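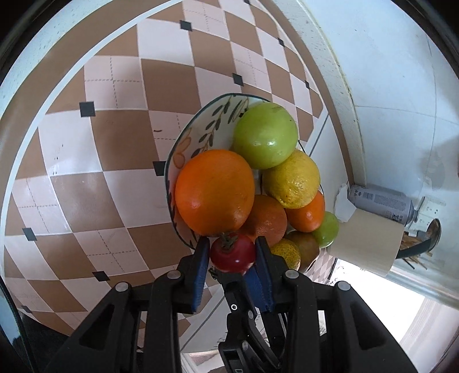
One reader of the last version wrote in to ask why she was still getting the Drindance newsletter after she'd switched off everything on the Privacy page. Fair question, and I had the same trouble when I first set up my own account! The newsletter has its own switch on a different page, so I've rewritten this part of the guide.

7. Turning off emails and sharing

7.1 Sign in and click your username at the top right, then Account, then Contact Choices.

7.2 Uncheck "Member messages" if you don't want other people on the boards writing to you. They'll still see your username next to your posts.

7.3 Uncheck "Rallent news." Do the same for "Partner offers" (Hartley and Ulberg are both under that one box, so you can't keep one and drop the other. I've asked.)

7.4 Scroll all the way down and hit Save. I missed this button twice.

7.5 Go back to Account and open Subscriptions. The Drindance newsletter lives in there. Click Leave, then Confirm.

Note: Mailings already lined up will still go out. Mine took roughly 7 days to dry up.

Note: Password resets and security notices keep coming whatever you pick.

Caution: Don't click Close Account when all you want is less mail. It sits right under Subscriptions, and closing wipes your saved drafts. I had 22 of them and I'm still a little sore.

If Save gives you error 104, your session has timed out. Sign in again and start over from 7.1.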